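# Tuning the approach and contact check for board picks

This page covers the last stretch of a pick: the move from the hover pose down to the board, and the check that decides whether to close the gripper. It assumes you already have Staniforth installed and the Foster scene loads without errors. If it doesn't, do the setup page first.

Last tested Oct 25, 2018, against the September build of the planner.

## 1. Start the planner and the scene

Open two terminals. The planner has to be up before the scene, or the scene will sit waiting and never print an error.

```
staniforth planner --port 757
staniforth scene foster --paused
```

Port numbers below 1024 need root on most Linux machines. If you don't want that, pick another one and set the same value in `scene.yaml`.

## 2. Set the hover height

Open `pick.yaml` and find the `approach` block:

```
approach:
 hover_mm: 50
 descend_speed: 42
 settle_steps: 3
```

`hover_mm` is measured from the top of the target part, not from the board. This catches people who are moving over from Cletus, where it was measured from the tabletop. If you copy your old number across, the arm will hover too high and the descent will time out.

Speed is in millimeters per second. Leave it alone until the picks are landing where you want them, then raise it a little at a time.
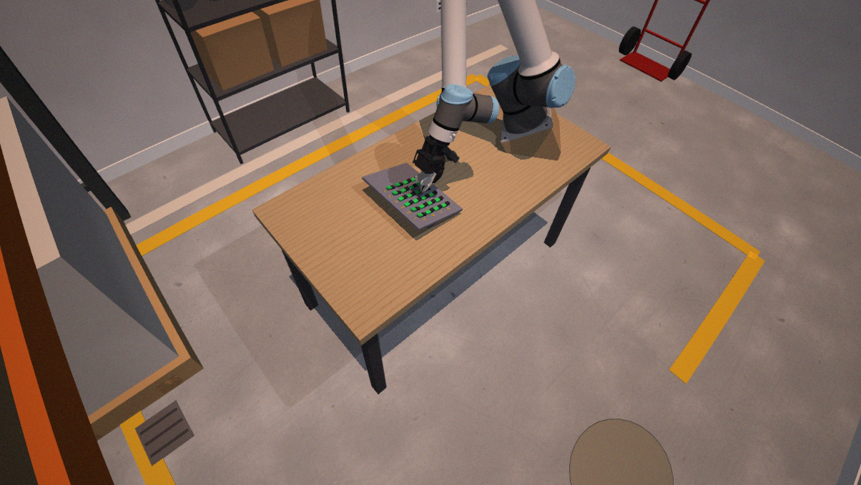
Next, the board angle. The planner takes the yaw of the board from the pose estimate and turns the gripper to match. A rectangular board looks the same after a half turn, so the estimate can come back flipped. To stop that, give it a rough starting yaw:

```
board:
 yaw_hint: from_scene
```

With `from_scene`, the hint is read from the scene file. On real hardware you have to type in a value in degrees, and it only needs to be on the correct side.

## 3. Turn on the contact check

The check compares the finger position with the part's bounding box for `settle_steps` steps in a row. If any step fails, the arm backs up to hover and tries again.

```
contact:
 enabled: true
 margin_mm: 3
 on_fail: retreat
```

Parts that sit close together need a small margin. With a large one, the neighbor's box overlaps the target's and the check passes on the wrong part. The log line to look for is `contact: ambiguous` – if you see it, lower the margin before you change anything else.

## 4. Step through one pick

Unpause for a single pick only:

```
staniforth step --until contact
```

The run stops before the gripper closes. Switch on the collision overlay with `c` and orbit the view until you can see both fingers. Look for overlap between a finger and any part you didn't select. If there is some, adjust `grasp_offset` and run the step again. You don't have to restart the planner.

## Known problems

- Changing `hover_mm` while the scene is running has no effect until you reload it.
- The overlay draws the old board pose for one step after a retreat.
- The Plirnberg gripper profile has its finger width set wrong. Declan Blackburn has a fix on his branch – use that until it's merged.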